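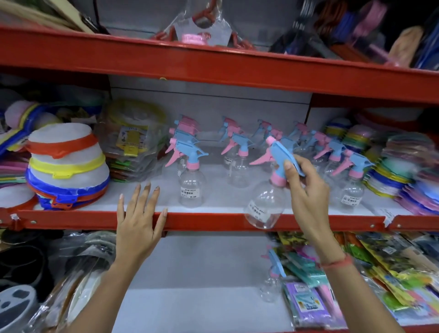
Chia-jung Sin runs the plastics aisle at Plorketti, and she will tell you right away that spray bottles are the worst thing on it. "They tip, they hook each other, the stickers go on crooked because the thing is round," she says. We talked on the shop floor, standing up, because she had deliveries and I had a train. The bottles are the clear ones with the pink collar and the pink and pale blue trigger, priced 35.00, on a red shelf with a white back panel. "Lift by the head. Never by the body. You grab the body and you bring the neighbor with it." She says this to every new hire, usually twice.

She has been at the Cenbridge branch a long time. Started on the register, hated it, asked for shelves. Household plastics was the aisle going spare. "Everyone wanted stationery. Stationery is flat."

What does she do with it all day? Facing, mostly. Pulling stock to the front so the shelf looks full when it isnt. Checking stickers. Wiping the beams, which pick up a gray film by lunchtime and show it worse than you'd think on red. Customers try the triggers too, she says, and she doesn't mind. "Let them squeeze it. A trigger that sticks, I want to hear about it in the store. I don't want it coming back in a bag with a receipt from October."

The triggers should all point the same way. This is her rule and she knows it sounds fussy. Left, always left, so a hand coming in from the right gets a clean grip. At first she had them pointing out at the customer, like the planogram from head office said. Sleeves caught on them. One afternoon a man in a big coat took half a row down with his cuff and then stood there apologizing to the bottles. She turned them all that evening and left a note for the manager. No answer, so it stayed.

I asked about the sticker, and whether the price really has to be on every single one. Yes. Shelf labels fall off, or get moved by kids, and then there's an argument at the register. The barcode goes on the body, low down. "On the curve it lifts at the corner if your thumb is greasy. So wash your hands, put it on from the middle, press out."

A carton of refills had just come up from the back and she cut it open while she talked. Ornex used to supply the bottles. Now it's Kalinowski, and she likes the cartons better – dividers inside, so the heads don't arrive bent. The old ones came in a bag inside a box. She would lose 2 from a carton before anything reached the shelf, some weeks more.

How many does she sell? She had the number ready on a folded bit of paper. 1,429 last year, this one line, one store. Plant people buy them, and hairdressers. People ironing. A woman who does window displays up the street takes a bagful every spring. "And then someone buys one and you see them back a week later for another one, and I always wonder what happened to the first."

She'd like a deeper shelf. She has asked. With the depth she has now the back row gets forgotten, and dusty bottles don't sell, so every delivery means old stock forward, new stock behind, which takes her most of a morning when the whole aisle is due. Head office quoted 400 for new shelf brackets and then went quiet on it.

Would she move to stationery now, if it came up? Long pause, box knife in hand. "No. I'd miss the mess." Then a customer wanted to know where the buckets were and she walked him over there herself, still talking, something about lids. I waited a bit. She came back with two lids that didn't belong to anything and put them under her arm.

Last question, what to look for when you buy one. Squeeze the trigger, she says, and watch it come back up by itself. Check the tube reaches the bottom. Screw the collar off and on again before you pay. "If it crosses, take the next one. I've got plenty."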